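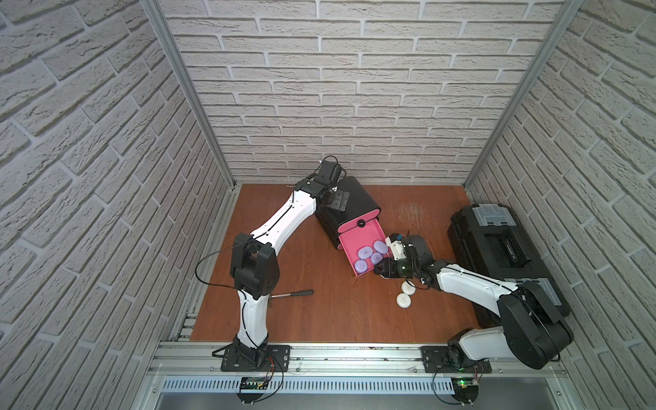

Subject: Re: [cell-rules] Draft 2, tools and loose items inside the enclosure

Replying to the list so the Drovbridge people see it too. I've left in the part of Nouhaila's message that I'm answering.

Nouhaila Bensaid wrote on Friday:
> I don't think section 4 works as written. It says "no object may be in
> the cell unless it is part of the task." At Breltlow we keep a case in
> the cell for most of the day and nothing has ever come near it. If the
> rule is going to be ignored, I would sooner not have it. Can we say
> what we mean by "part of the task"? Also, does a drawer count as open
> or closed for the start check? Two of our operators read that
> differently last week.

On the first point, I agree the wording is too broad. What I want to keep out is anything an arm can reach that isn't on the setup sheet. A hand tool on the floor between the bases is within reach of the left arm, so it should be listed or taken out. A tool case against the side wall is a different matter if the reach check has been done with it there. I suggest this for section 4:

"Before motion is enabled, every loose item within reach of either arm must be on the setup sheet, with its position. Items out of reach may stay if they do not block the view of the work area or the way to the stop button."

El Sherbiny asked for a minimum clearance as well. I put 15 cm in the margin of the draft as a starting point. I have no strong feeling about the number and would take a better one from anybody who has measured. 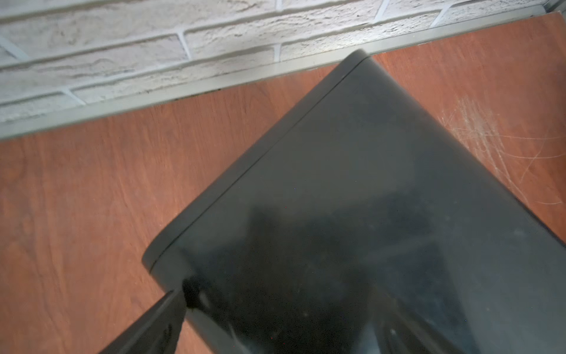

Contact with containers needs its own line. The draft treats any touch between a finger and a box as a fault, and that can't be right for drawer work, where one arm may have to steady the box while the other goes in. I would write "planned contact" into the sheet, say which face of the container, and set the force limit there. Contact with the wall or the trim stays a fault.

On drawers, the sheet should give the start state in words: closed, partly open or fully open. If it is partly open, mark how far. The number of parts in the drawer goes on the same line, so 4 in the tray is written as 4 and not "full."

One smaller thing. Nonetti's comment on floor wear was dropped between drafts. I'd like it back in as a note – scratched areas get logged at the monthly check, and no fixed marks are placed over them.

Cable slack is section 6 and I haven't got to it yet. Please send changes to sections 4 and 5 before the end of February.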